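Search this blog
Type and hit enter

Dishes, demos and a very small change

I've been putting off writing this one up until I believed it, and I think I believe it now. The dish racking policy got a lot better this month, and it got better from the data side. We didn't touch the network at all!

Some background, for anyone who skipped the last few posts. Relia is our wrist-camera policy for putting tableware into a wire rack. It sees what the camera near the gripper sees and it predicts a short run of motions, and then it looks again. We train it by imitation, from demonstrations that a person drives by hand. Until February we had 500 of those, nearly all of them clean, confident grabs from a good starting pose.
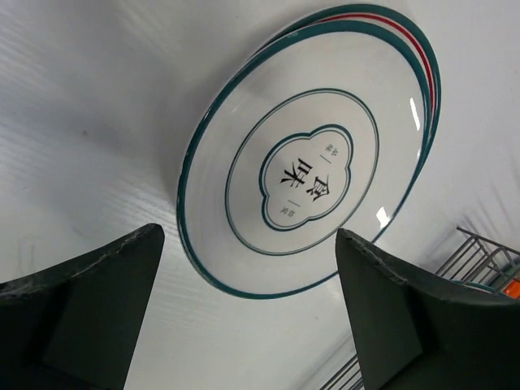
Sharada Joseph had been saying for weeks that our demos were too pretty. When the gripper came in a little off to one side, the policy had never seen anything like it, so it drifted further off, and then it was really lost. This is an old problem in imitation learning (small errors pile up until you're far away from anything in your training set), and I knew that perfectly well, and I still recorded 500 pretty demos.

So we tried what she calls Tostlow, after the street she lives on. You start the arm in a bad spot on purpose – too low, too far over, wrist turned the wrong way – and you record only the recovery. Each clip begins at the mistake and ends when the fingers are lined up for a normal grasp. The clips are short, so they're quick to collect, and we had 102 of them before I got sick of it.

The part I fussed over was the mixing. If you just pour the new clips in with the old ones they get drowned out, so we sampled them more often during training, with every fifth batch coming entirely from recoveries. I tried heavier mixes too, and the arm got fidgety. It would correct things that didn't need correcting, which was funny to watch for a few minutes and then very much not.

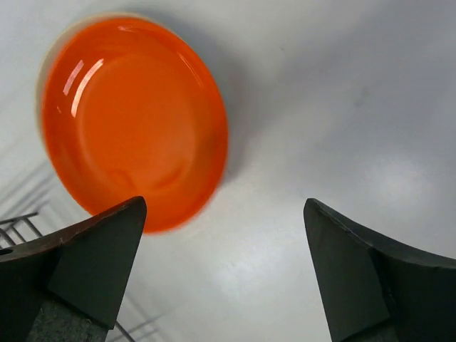

We ran 100 trials with each version, on the same tableware and with the same list of starting poses, half of them deliberately poor. The old policy missed its grasp in 31 trials. The new one missed in 5. I made Chepkoech Rashidi go back through the recordings and score them again without knowing which version was which, and she came out with the same numbers.

I should be careful here. A grasp is only half the job, and placing into the slots hasn't moved nearly as much. Everything was also tested on one bench under one set of lights, so I have no idea yet how it holds up in a dimmer room. And we never tried spending the same recording time on more ordinary demos, so I can't rule out that plain extra data would have bought us part of the gain. That comparison is next on my list.

Still, I'm thrilled. The best bit for me is seeing the arm come in crooked, hesitate, slide over and take the grasp anyway. Chepkoech wants to try the same trick on placing, starting with a plate already held at the wrong angle, and she has begun sketching out the poses. I'll post the sampling settings once I've cleaned up the config file, which at the moment has three different things in it called "mix".

Filed under: Robot learning, Manipulation, Lab notes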